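Lovcombe guest house, room check, April
Checked by: Perihan Sarıgül
Rooms: 11 and the shared dining room

**Room 11**

- [x] Smoke alarm – tested, sounds OK
- [x] Window opens fully, latch holds
- [ ] Door closer – slams. Ozan Gündoğdu to adjust by Friday
- [x] Outlet by bed – cover plate tight, no scorch marks
- [ ] Bed – check slats and legs. Left rear leg loose, needs a new bolt
- [x] Bedding – no tears in sheet

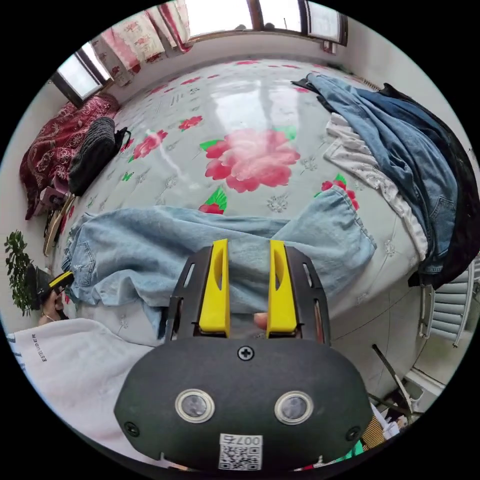 *Room 11, bed with peony sheet, jeans at near edge.*

**Hallway**

- [x] Extinguisher 281 – pin and seal in place, gauge in green
- [ ] Extinguisher 455 – tag missing. Bindu Rao has ordered one from Flundirum
- [x] Exit sign lit, battery test passed
- [ ] Carpet strip lifting outside the linen closet – tape for now, trip hazard

**Dining room**

- [x] Exit path clear to the back door
- [x] Heater guard fixed to wall
- [ ] Table – wobbles when leaned on. Tighten the legs and check again
- [x] Tablecloth – hem not touching floor

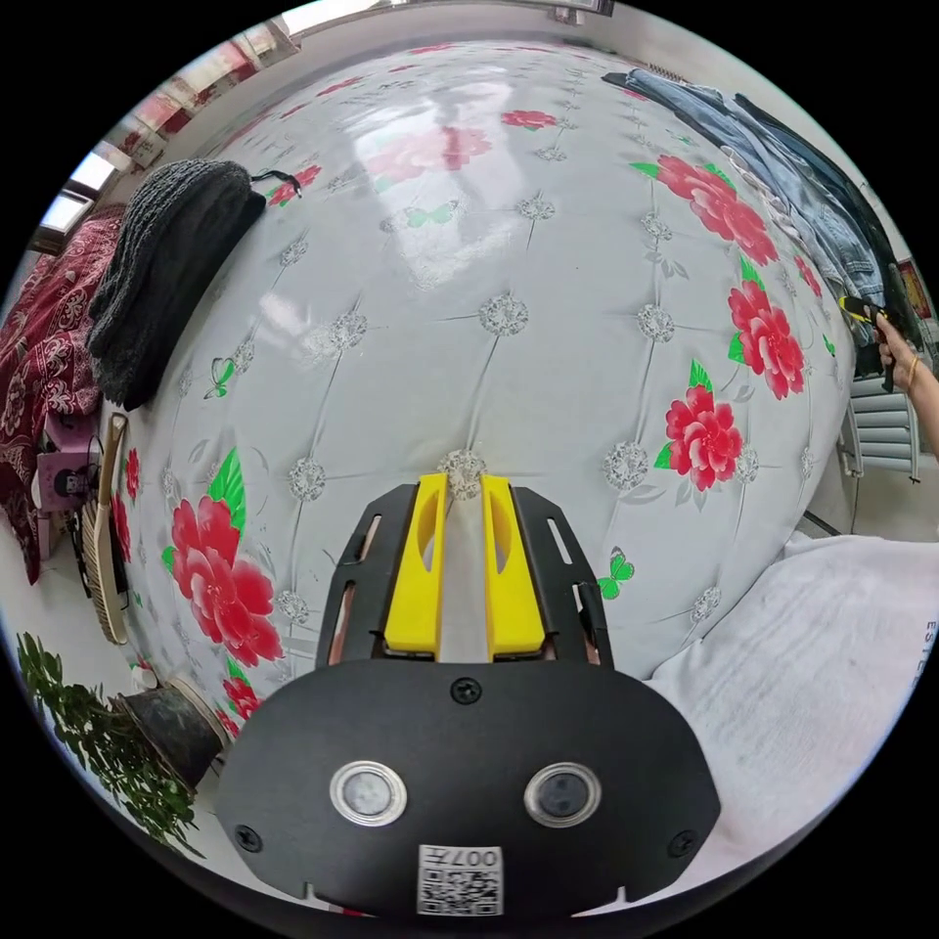
*Dining room table, white cloth with red peonies.*

Still open from last time: water heater set too high. Ataberk Karakaya has the key to the cupboard.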